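Sunday, January 28, 2018

Went down to Filtton this morning for the first ride of the new tram extension. I told myself I wouldn't go and then I was at the stop by half past nine with a thermos, so there you are.

There was a ribbon. There was a brass band, or most of one, and a tent with the council's logo on it where you could pick up a paper flag and a brochure on shiny stock. The brochure says the line will "bring Filtton closer to the centre". Filtton is exactly as far from the centre as it was in August, when they were supposed to open the thing the first time. It does have a tram now, I'll give them that.

The speeches went on for longer than the ride did. The deputy mayor thanked Prodard, who laid the track, and Prodard's man thanked the neighbourhood for its patience. I don't remember being patient. I remember the footpath being closed on my side of the street for most of a year and the water going off twice without a note in the letterbox. People clapped anyway, and I clapped a bit too, mostly to warm my hands up.

The ride itself: 11 minutes from the new terminus to the market, doors to doors. The old bus took 13 on a Sunday. So that is two minutes saved, if you happen to live beside the terminus and if a tram is standing there when you walk up. They are promising one every eight minutes at peak, and one every 30 on weekends. The second figure was in much smaller print. Nothing at all was said in the speeches about whether the bus stays. I asked at the tent and was told it was "under review", and I've lived here long enough to know what that means for the people up the hill.

The cars are nice enough. Low floor, wide doors, room for a pram and a walker side by side. The seats are hard. The stop announcements were one behind all the way in, so we were told we were arriving at the library while looking at the pool. I expect it will be fixed. I also expected the ticket machine at the terminus to be working on opening day, and it had a bag over it.

What bothers me more is the shelter. There's a roof, and there are two walls, and neither of them is on the side the wind comes from. Anyone who has waited for anything in Filtton could have told them. There was a consultation, run by a firm called Hashmi, and I filled in the form and wrote WIND in capital letters in the comments box. I kept a copy somewhere.

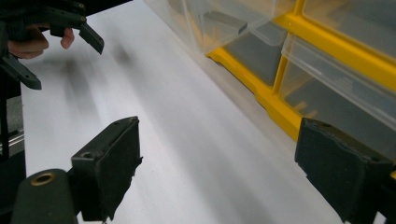 Walked home by way of the Eta bakery, which still has its "open during construction" banner up. Busier than I've seen it in ages. Maybe that will last and maybe it was the band. The woman ahead of me in line said the tram was the best thing to happen to the area in her lifetime, and I kept my mouth shut and bought my rye.

I'll take it to work tomorrow and see what it's like with a proper crowd on board and no flags. If it turns up on time I'll write that down here too - fair is fair. I'm keeping the bus schedule on the fridge for now.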